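Submitted December 2, 2024. Word limit ignored slightly, sorry, the appendix took it over.

# Loose or wrapped? How two towns buy their veg

## What we wanted to find out

Whether people in Dullholm and Ravville pick loose vegetables or packaged ones when both are on sale in the same shop. And why. The original idea was food waste in general but that was far too big for one term so we cut it down to this.

Our question in the proposal was "does packaging affect behaviour", which our marker said was vague. Fair. Changed it to: **when a shop sells the same vegetable loose and wrapped, which one do people say they buy, and what reason do they give first?**

## Background (short)

Dullholm has one big supermarket by the ring road and a greengrocer, Sachdeva, on the high street. Ravville has a smaller supermarket and a market on the square. Killholm was going to be our third town but the bus was cut down in January and getting there and back in a free afternoon was not possible. So it's two towns.

Most of what we read said price comes first, then looks, then how long it keeps. Plastic itself comes lower than you'd think. A lot of the reading was on fruit though, less on veg, and hardly anything on greens and cabbages, where the wrapping arguably does something useful.

## Method

- Paper questionnaire, one side of A4
- Asked outside the shops, with permision from the managers
- 13 questions to start with, later fewer (see below)
- Price notes from shelf labels, same afternoon in both towns

We did a pilot in Dullholm first. People gave up halfway down the page, mostly at the question asking them to rank reasons. Nobody wants to rank seven things with a bag in each hand. We dropped the ranking and asked for the first reason only – much quicker, and the answers were clearer too.

Pilot answers are not in the results. The wording was too different.

## Results

**Onions and carrots:** mostly bought wrapped. First reason was price, in both towns. Several people said the net of onions is just what they've always picked up and they hadn't thought about it.

**Peppers:** split. People living alone wanted one, families wanted the three pack. Colour came up more than we expected, people don't like being made to buy the green one.

**Leafy veg and spring onions:** this is where the towns differed. In Ravville people bought them loose at the market and said they looked fresher. In Dullholm it was mostly wrapped, except the Sachdeva customers, who nearly all said loose.

**Mushrooms:** forgot to include them in the second version of the sheet. Our mistake.

The display came up a lot in the open comments. Things like "if it's piled up nice I'll take it" and "I don't trust the last one left". We hadn't asked about display at all, which with hindsight was a gap.

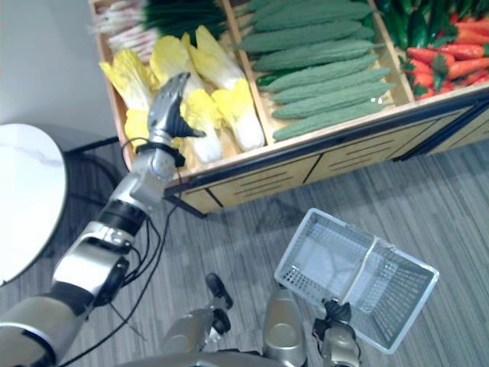
Age made less difference than we predicted. We thought older shoppers would prefer loose because they grew up with it, but plenty said wrapped was easier to carry and didn't need weighing. Weighing was the big complaint overall. Queue for the scales, can't find the right button, sticker comes out wrong.

## Problems

Bad weather for one of the Ravville visits so people didn't stop. Also we only asked in the afternoon, so anyone who shops before work is missing. And what people say they buy isn't neccessarily what's in their trolley. Checking receipts would fix that but we didn't have ethics approval for it.

The 2 towns are close together as well, so some people probably shop in both.

## If we did it again

1. Add questions on display and on scales
2. Go in the morning too
3. Get to Killholm somehow
4. Put mushrooms back in

## Appendix

A – questionnaire, final version
B – price notes (Dullholm sheet has a coffee ring on it, the figures are still readable)
C – open comments typed up, names of staff taken out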